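The Great T-Shirt Reckoning
A whole afternoon, one dresser drawer and a very stubborn green shirt

I own too many T-shirts. I've known this for years, the way you know about a noise in your car, and I dealt with it the same way, which was to push harder on the drawer. Then in September the drawer front came off in my hand, and I was standing there in my socks holding a piece of furniture.

So I called Natnael Berhe, who used to run the folding tables at a clothing shop called Tefera and who has been threatening to sort me out ever since he saw my closet. He told me to clear a flat surface, pick the shirt I liked most and leave the rest in a heap where I couldn't see it. "One shirt," he said. "If you can't fold one, why would you fold forty?"

I picked the green one, obviously. 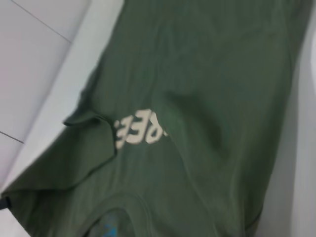
RARVILLE, September

It's a soft old thing, that shirt, and it wrinkles if you so much as look at it. Natnael's first rule is that you don't fold a wrinkled shirt, you flatten it, and you do that with the sides of your hands, working from the middle out (I'd been sort of patting mine, like a dog). Then you go back and do it again, because cotton has opinions. I spent longer on this than I'd like to admit, and it was weirdly lovely. The radio was on, there was coffee, and I had no place to be until dinner.

Long sleeves are where most of us give up. A short-sleeved shirt will forgive nearly anything, but long sleeves flop off the sides and trail behind the stack like scarves. I've always just balled them up inside and hoped. Natnael lays each one in across the body, smooths it down, and only then starts thinking about the sides. He also likes to have the collar toward him. I tried it the other way around for the sake of argument and ended up with something shaped like a kite.

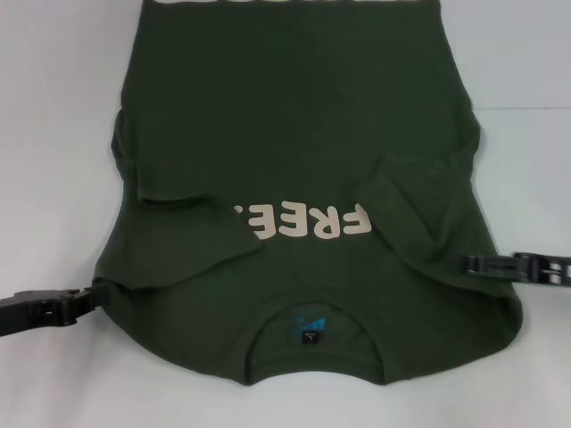
Both sleeves in, collar toward the folder.

From there you bring the sides in so the shirt makes a long strip, fold the hem up to just short of the collar, then fold it in half again. If it's a drawer shirt, it should stand up on its own edge. Mine leaned. The next one leaned less, and by the time I got to the striped one from my cousin's wedding weekend in Plorneck I had a little row of them standing like library books, and I was insufferable about it!

I wanted a second opinion, so I took the whole business to Nasrin Ebrahimi, my neighbor across the hall and a committed roller. She rolls everything — shirts, towels, even pillowcases — and she gets 11 shirts into a basket where I'd get six. I can't argue with that. But I can't read a rolled shirt either, and half the reason I keep these things is the lettering on the front. Fold it right and you can see a bit of the print from above, and you know which one you're pulling out at 6 in the morning.

The drawer front is back on, by the way. Two screws and some wood glue. I gave away a good-sized bag of shirts and kept the green one, and it lives in the front row now. Nasrin still thinks I should roll it.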